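Vinyl tablecloth vs. bare wood for a work table
23 replies | 977 views

Besa
We moved into the new place in January and I have been using the old kitchen table as a desk. It's solid wood with an oil finish, 254 cm long, bought from a shop called Bulosow that has since closed. It came with extra leaves and I keep all of them in. The finish is starting to wear where my wrists sit and there is one white ring from a mug. I was thinking of putting a wipe-clean cloth over it and leaving it there full time. Does anyone do this for a table that gets used every day for typing and paperwork? I don't want to find out in a year that I've wrecked the wood underneath.

oakandash
I wouldn't. Plastic on an oiled surface traps moisture, and some of the softer vinyls react with the finish and go tacky. My mother had one on her dining table for years and when we pulled it up the pattern of the backing was printed into the wood. It took a weekend of sanding to get it out.

Refinish the worn part, use a coaster, and buy a desk mat for the keyboard. Done.

threadcount
Disagree with the above. The sticking is a problem with cheap unbacked vinyl put straight on wood. Put a cotton or felt underlay between the two and it's fine. I've had the same setup since my kids were small, and the table under it looks better than the chairs do. Lift the whole thing every couple of weeks, let the wood air for an hour, put it back.

Mine is the plastic kind in pale blue with the big squares. The lines are handy for keeping stacks of paper straight.
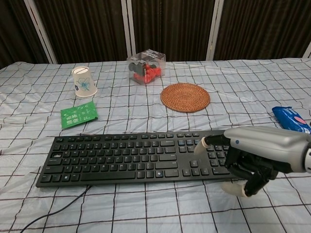
Does an underlay make the surface too soft to type or write on?
A thin one doesn't. Cotton flannel is fine for typing, and for handwriting you only notice it if you use a single sheet of paper with a hard ballpoint. The thick quilted table pads are the ones that give under your hand, so skip those.

oakandash
An hour's airing every couple of weeks on a table that size, with a computer and paperwork on it? I would do that twice and then forget about it until the following year.

threadcount
Fair. I don't always manage it either. Once a month is what really happens, and I haven't seen any marks.

Prakedano
I used to sell table coverings, so a few points.

Weight matters more than people think. The thin stuff creases when you fold it and the creases never fully come out. Buy it off the roll and have it rolled on a tube for the trip home. If it does arrive folded, lay it out in a warm room overnight. Don't use an iron.

Cut it so it hangs over a few inches on each side. If you cut it flush with the edge it will curl up and you will catch your sleeve on it all day.

Anything with rubber feet (keyboards, lamps, monitor stands) can leave dark marks on light colored vinyl if it sits in one spot for months. Those marks are a stain in the plastic and they don't clean off. Move things now and then or put a piece of paper under the feet.

Besa
Thanks, the rubber feet thing I had not thought about at all. What about heat? I usually have a mug of tea on the table and sometimes a laptop running.

Prakedano
A mug is fine with a coaster. Laptop is fine too if it has some clearance underneath. A pan straight off the stove is not fine on any of them, whatever the label says.

millrace
Third option: oilcloth, meaning the coated cotton kind. The fabric back is soft and it drapes better. I ordered mine from Pavlović and it was a bit over 1,000 for the full length in our money, so not cheap, but it doesn't have that plastic smell the first month.

oakandash
That's still a plastic coating on a wood table. Same issue.

millrace
It's been four years and there is no issue.

Besa
I think I'll re-oil the worn area first, let it cure properly, and then try flannel plus vinyl on the half I work at. The other half stays bare. If it goes wrong I've only got half a table to sand. Will report back.

oakandash
The bare half will change color in the light and the covered half won't. Just so you know before you start.

Besa
Noted. I can live with that.

Share (4) | Comments (23)

Recent topics
Getting candle wax out of a table runner
Oil or hardwax for a kitchen counter?
Chair pads that stay put
White rings on a finished table, what worked
Storing extra table leaves upright or flat

Contact | Forum rules | Back to top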